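Tracing a Grip Fault at a Two-Handed Drink Station

Filed under: Faults and fixes
Posted by Bożena Kaczmarczyk, 4 July 2026

The Kenow fault log calls it "object slip, left." I have stopped believing the label. Of the 21 stops we had on the drink routine, 19 carried that message, and in most of those I could find no slip at all. The software saw the finger current drop and picked the nearest name for it. If you go by the name you will buy new fingertip pads, as we did, and have the same fault the next morning.

What follows is the order I now work in. It assumes a two-armed setup with five-fingered hands, an inverted bottle over a fixed dispenser, and a glass on a drip grate. If your cell is different, steps 2 and 4 are probably still worth your time.

Step 1. Stop it properly

Press the emergency stop before you reach between the arms. A paused program is not a safe state, whatever the screen says. Our pause button holds position under power, and a held arm can still move if a command is waiting in the queue. Clear the queue, then release the stop, then check that nothing moves. Keep your hands out until you have seen that for yourself.

Step 2. Look at the reach before you look at the hand

Run the routine at the slowest speed your controller allows and watch the left hand go up to the dispenser. It has to hold on to the fitting at the bottom of the container while another finger hangs well below, near the glass. That is a lot to ask of one hand. 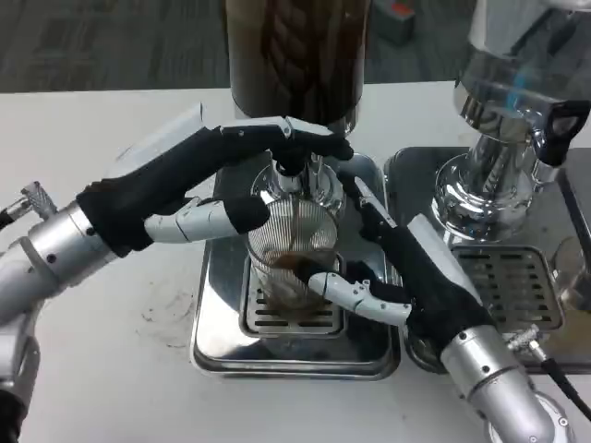

If the wrist is close to its limit when the fingers close, the hand will push sideways as well as grip. The current rises, the wrist gives a little, the current drops, and up comes "slip." Write down the wrist angle at the moment of closing. Ours was 2 degrees from the limit. The Skimska integration guide says that is fine. I don't agree, and I'd want to see how they tested it.

Step 3. Check the sleeves

Fabric over a robot hand bunches at the knuckles. Pull it flat, run ten cycles, and see if the fault count changes. I was told firmly that this would fix everything. It changed very little here, but it costs nothing, so do it before the expensive checks.

Step 4. Follow the cables

With power off, bend each cable by hand at the connector and look for play. Tighten the threaded fittings with your fingers only. Then power up with the arms parked, stand outside the reach, and watch the current reading for five minutes. It should be flat. Jumps with nothing moving mean a bad connection, and you can forget about grip until that is sorted out.

Step 5. Move the tray, not the program

This was our fix, as far as I trust it. We shifted the center tray and its dispenser toward the left arm so the wrist could close at a more relaxed angle, then taught the two contact points again. Mark the old position with tape first. If you skip the tape you can't go back, and you may well need to.
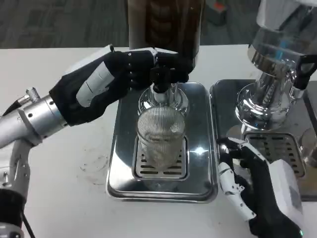
Can I just raise the slip threshold so it stops complaining?

You can, and the stops will go away, but so will your warning when the hand really does lose hold of something. With glass in the cell I would leave the threshold where it is until you know what is causing the drop.

Step 6. Test for longer than you want to

We ran 477 cycles after the move and had no left-hand stops. I would like that to mean more than it does. The old fault could stay away for a whole day and then come back three times before lunch. Kiều, who wrote the routine, thinks we are done - I have asked to keep logging through August.

Save the raw current trace along with the fault message. The Hutico logger keeps only the message unless you turn on "full capture," and it switches that off again after every update. Check it each time.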